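Wrist camera, second try 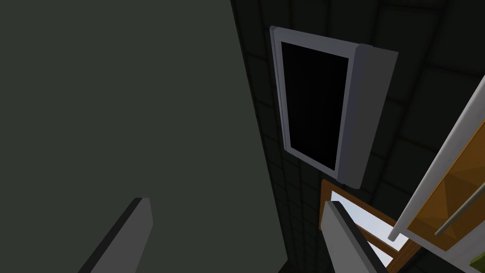

I spent most of November on the simulated side of the arm, which is why there have been no posts about the real one. The real one is still bolted to the bench in the garage with its shoulder cover off. I ordered the wrong bearing for it, then ordered the right one, and the right one got here last week. It can wait a little longer.

For anyone who came in after the summer, the plan is a small arm that opens kitchen cabinets. It runs on a rail I built from Flitby extrusion, and the gripper is two flat fingers I designed myself and have redone more times than I want to add up. The cabinets are the hard part. Drawers were fine by August. A hinged door moves in an arc, and the hand has to go along with it or the fingers slide off the handle.

I do the practice runs in simulation. I don't have a spare kitchen, and the one I have gets used. The kitchen model is one I got from Muchen Wei, who built it for a project at the Pustdale workshop and let me have the files. I changed a few things. The wall tiles are much darker than they were, and the cabinet fronts are orange now so I can find them fast when I scroll through renders late at night. I meant to add more lights and haven't.

The problem this month was where to put the wrist camera. On version one I had it straight behind the palm looking down the fingers. It worked until the hand got close to something, and then the palm blocked the part I needed. For version two I moved it back and rolled it off axis, so the fingers come up from the bottom of the picture and everything else leans over at an angle. It looks odd the first few times. Walls run off diagonally and you have to think about which way is up. The program doesn't care which way is up, so I stopped caring too.

What I want from a wrist view is simple. I want both fingertips in it, and I want to be able to see past them. With the gripper open there is now a good wide gap between the fingers with a clear line through it. The cost is that any big flat thing near the hand takes over a lot of the picture. A wall or a cabinet side at a steep angle comes out as a plain block of color with no detail on it, and the program gets very little from that. I tried putting a texture on the flat surfaces to help it along. The scores went up and I took the texture back out. My own kitchen has plain painted cabinets and I would only have been fooling myself.

The windows gave me trouble as well. A bright pane in a dark room pulls the exposure around, even in a simulator, if you have auto exposure turned on. I had it turned on for two weeks without knowing it. It's a checkbox in the Runside render settings, three menus down, and it defaults to on. Every time the hand swung past a window the rest of the room went almost black, and the handle detector lost the handle. I fixed the exposure and the dropouts mostly stopped. If you use Runside, go look at that box before you do anything else.

The handles themselves are thin rods. I made them thin on purpose to match the ones I bought for the test door in the garage. Seen nearly end on, a thin gray rod against a panel is only a few pixels across. I had been training on views from the front, where the handle is easy, and then asking the program to find it from the side, where it isn't. So I redid the set. There are 964 frames in it now, taken from starting positions all over the kitchen, including plenty where the hand is pointed somewhere useless. Those matter as much as the good ones. The arm has to be able to look at a wall and work out that it should turn.

Rendering all of that took 8 hours on the old desktop. I started it after dinner and it was done before breakfast. The fan is getting loud. I took the side panel off and vacuumed it out, and it's a little better.

Labeling took longer. I did it by hand over several evenings even though the simulator could give me the labels for free. I wanted to see the frames myself. I found a batch where one finger had drifted a few degrees out of line with the other, which came from a joint limit I had typed in wrong. I would not have caught that from the numbers. The fingers in the corrected model match the printed ones as near as I can measure with calipers.

Results so far are mixed. From a fair starting position, facing the cabinet, the arm finds the handle and closes on it nearly every time. From a bad one it hunts. It turns toward the brightest thing it can see, which tends to be the window, and then comes back the other way. I think I can fix that by adding a short sweep at the start so it gets a few views before it picks a direction. I tried a rough version of the sweep and it helped, but it also made every run slow enough that I got bored watching.

Opening the door after it has the handle is a separate problem and I haven't touched it this month. The old arc code still works if you tell it where the hinge is. It guesses badly if you don't.

On the hardware side I have a Jiang servo for the wrist that should take the weight of the real camera. It's heavier than the one it replaces, so the mounting plate needs new holes. I drew up the plate and printed a test in cheap filament. The holes were off by a hair on one side. I'll print it again and then cut the final one out of aluminum at the shared shop when the mill is free. Mornings are usually best for that.

Next on the list is the shoulder bearing, then the plate, then the camera cable, which is too short now that the camera sits farther back. I have a longer one in a drawer somewhere. After that I'd like to run the same program on the garage door panel and see how far off it is. I'll need to hang the panel at the right height first, and the studs in that wall are not where I would have put them.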